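Drodosholm viaducts and stations – README

Scanned notes, drawings list and a table of dates for the elevated road and the rail stations in Drodosholm. Quick write-up so people stop asking me which file is which. Will tidy later.

Last touched April 2026.

What is in here

stations.csv – one row per station building, including ones that are gone
viaducts.csv – one row per span of the elevated road, numbered from the harbor end
drawings.csv – the list of drawings, 1,000 sheets, with shelf marks
notes/ – typed-up notes, plain text, one file per building
sources.txt – where each date came from. Read this one before you write to me

Not in here: the drawings themselves. Too big, and half of them I only have permission to look at. The shelf marks should get you to the right drawer.

Why

Started as an argument over whether the curved ramp by Fudley Station was put up with the rest of the road or added afterward. Everybody repeats the same date for it and the date comes from a souvenir booklet. The booklet has the ramp open before the station it wraps around, and the drawings show the station wall already there with the brackets bolted on to it. So the booklet is wrong or it means a different ramp. I lean toward a different ramp. There was a short timber one for carts on the north side, taken down early, and it shows up on two of the old street maps.

Fudley is the third station on its site. First was a shed. Second had the clock tower people remember from postcards. The current one reused the second one's basement, so the columns downstairs don't line up with the columns upstairs and there is a row of fat transfer beams between them. See notes/fudley.txt, it's the longest file.

Fields, stations.csv

id – short code, never reused
name – name at opening
later_names – separated by semicolons
opened – year, or blank
closed – year, or blank if still in use
demolished – year. Blank does NOT mean still standing, check the status column
status – standing, gone, partial, unknown
architect – as signed on the drawings. Left blank if unsigned, I don't guess
material – main facing material only
confidence – a, b or c, see further down

There are 68 rows. A few of them are the same building before and after a fire and I gave them seperate ids. If you want one row per site, group by the site column, which I added late and forgot to put in the list above.

Fields, viaducts.csv

span – number from the harbor end
type – steel plate girder, truss, concrete arch, unknown
built – year
rebuilt – year or blank
over – the street or track underneath
ramp – yes / no
notes – free text, messy

Span numbers changed when the road was widened. I use the old numbers all the way through. The highway office uses the new ones. The conversion is at the bottom of sources.txt and it works except at the Tóth Street crossing, where one old span was split and the new numbers skip one.

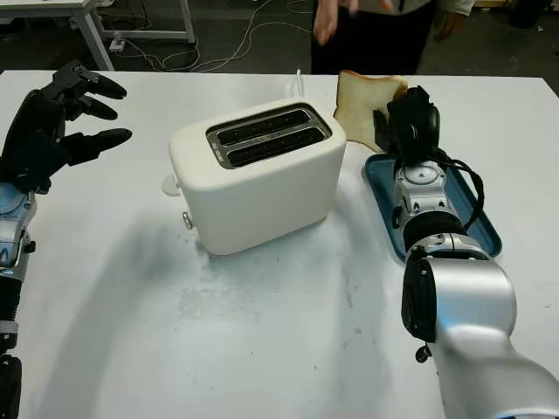

Confidence letters: a means I have a dated drawing or a contract. b means a newspaper from the time. c means a book, a plaque or somebody's memory. Plaques are c. I know people don't like that. The plaque on the Tóth Street crossing has the year of the ceremony, and the road carried no cars until the January after.

The Fulow part

Fulow Terminal gets its own section as it's the one most people come here for. Built for the eastern line, long granite front, main hall with a coffered ceiling. Demolished down to the platforms. There was a campaign to save it that got started too late, after the air rights were already sold, and the same people then turned around and got Fudley listed. That is why one is here and one isn't.

What's left of Fulow:

– platforms and the two outer tracks, in use
– baggage tunnel, bricked off at the street end
– part of the granite base along the east side, now the back wall of a parking garage
– four of the hall lamps, in a courthouse lobby across town

The stone eagles are a mess. I have seen claims for more eagles than the building ever had places for. The front elevation drawing shows 4. If you've got an eagle in your town park and it's supposed to be from Fulow, please check the base for a cut mark before writing in. The real ones have a letter and a number chiseled underneath.

Known problems

– drawings.csv has duplicate shelf marks where a roll was relabeled. Not fixed
– accents get mangled if you open the files in an old spreadsheet program. Import as UTF-8. Tóth is the one that breaks
– years before the city merger may be off by one, the old town kept its books from summer to summer
– the heights in notes/ are sometimes from the sidewalk and sometimes from track level. I tried to say which. Didn't always
– span 2 has no built date. Nothing in the contracts, nothing in the papers, it's just there on the next map
– material says "limestone" for a couple of buildings that are really cast stone. Fixing as I get to them

Using it

Take what you want. Credit the Drodosholm files if you print any of it, and please carry the confidence letter along with the date. A c date copied without its letter ends up in a guidebook and then comes back to me as proof.

Corrections are welcome, best with a scan or a shelf mark. Send the id of the row, what it says now and what it should say. Please don't send a link to a page that got its dates from this file – that has happened more than once and it took me an evening to notice.

Still to do

Freight houses. The little stops on the northern branch, which mostly never had drawings. Whatever was under the Fudley ramp before the taxi stand, I have a tenant list for the arches somewhere and need to type it up. Also the site column needs to go in the field list.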